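Ticket: Gripper budget for the Skidberg teardown cell
Opened by: Lensa Kassa
Assigned to: Farzana Siddiqui
Status: Open, waiting on quote
Opened: January 8, 2023

Lensa Kassa wrote:
We need to settle the finger order before the Jaltotow budget closes. The current set handles drive carriers well enough that I'd love to buy more of the same, but Gizella wants to know if we should pay for the long fingers instead. Desktop towers are most of our intake, and the carriers sit low in the case with cables right above them. Short fingers leave the wrist very close to all that.

Farzana Siddiqui wrote:
Oh, I'm so glad this is moving! Mensah lists the long fingers at $300 a set and the standard ones at $200. We need two sets either way, one on the arm and one on the shelf. Lead time is the same for both. Can you tell me which tower you're planning around? If the cage is open at the front, I'd lean long.

Lensa Kassa wrote:
Dell towers, side cover off, blue plastic carriers. Processor and memory come out before the case gets to the arm, so the carrier is the first pick. Photo attached at the bottom.

Raffaele Valentini wrote:
Please put wrist camera cover glass on the same order. It's cheap and I hate waiting on shipping for it. Also, did anyone ask Selletent if they'd lend us a long set to try? They were really good about that in September.

Farzana Siddiqui wrote:
Great idea, asking them today. If they say yes, we hold the order until we've run a batch with the loaners. I'll get Mensah to quote both lengths in the meantime, plus the cover glass, so Gizella can sign whichever one wins.

Lensa Kassa wrote:
Perfect. Leaving this open until the quote is in. I can't wait to try the long ones!

Attachment (1) 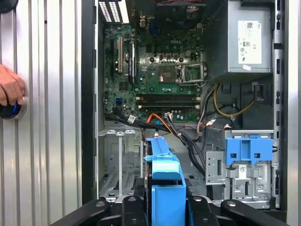

Gripper at the blue drive carrier, Dell tower with side cover off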